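Plametik publie l'extension Gedport pour son jeu de stratégie spatiale Tramura

L'extension ajoute 12 systèmes stellaires et 5 classes de vaisseaux. Les flottes passent à 62 unités par joueur, et les parties coopératives acceptent jusqu'à 4 participants. Le moteur de calcul des trajectoires a été réécrit sous la direction d'Igor Mikuš. « Les sauvegardes existantes sont converties au premier lancement », précise Vendula Hájek, responsable de production. Sortie en janvier, sur PC.

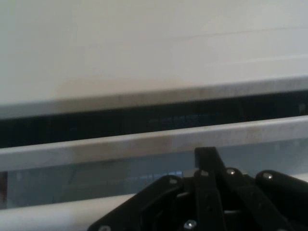 L'extension nécessite-t-elle le jeu de base ?
Le jeu de base Tramura est requis, dans sa dernière version.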